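Ticket 916 – Right gripper loses its marker pose
Opened by: Abdelkrim Kabbaj
Status: open

Since Tuesday, March 10, 2026 the pose of the right gripper jumps when I turn the wrist inward. The left one is stable. Both have the same firmware, built in our shared workshop from the Hiltico plans. 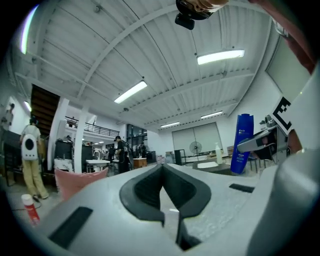

First I suspected the ceiling lights, so I repeated the run with a shorter exposure. The log has 1,316 samples and 91 of them are without a pose. Before this it was never over 17.

Second test: I exchanged the two cables at the hub. The fault stayed on the right side – so the hub port is probably fine.
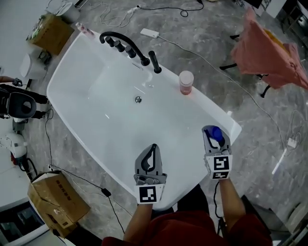 I did the bottle cap task again, slowly, and the jump came at the same wrist angle. I printed a new marker too, no change. Could the marker cube mount be bent? Hirvonen wrote in December that his mount had moved after a fall. Please tell me which screw to check first.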